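Three months with the Grino at our front desk

So our building finally got the Grino, the reception arm from Zoson, and I've been sharing a desk with it long enough to have opinions. Short version: four stars, and I'd fight you if you tried to take it away before nine in the morning.

What it does for us is visitor cards. We get up to 70 visitors on a busy day, and I used to spend the whole morning handing things over and taking them back. Now the arm does most of that and I get to talk to people (I'd forgotten I like that part!). Fumiko Sugiyama, who shares the shift with me, was sure her hours would be cut. They weren't, but our job did change — more phone calls, more sorting out parking, and a lot more showing nervous guests how to take a card from a robot.

Gripes? It's slow when there's a line. Setup took 3 visits from the Khattak people, and the service plan is $2,000 a year, which made my boss go quiet. I also wish we'd been asked before it was ordered.

Would I buy it again? Yes, with training for staff included.

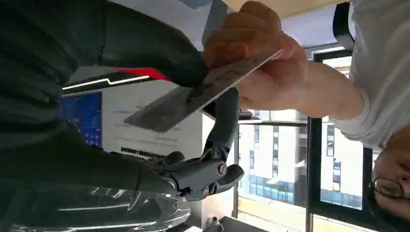

Card handover at the window, one hand on each end.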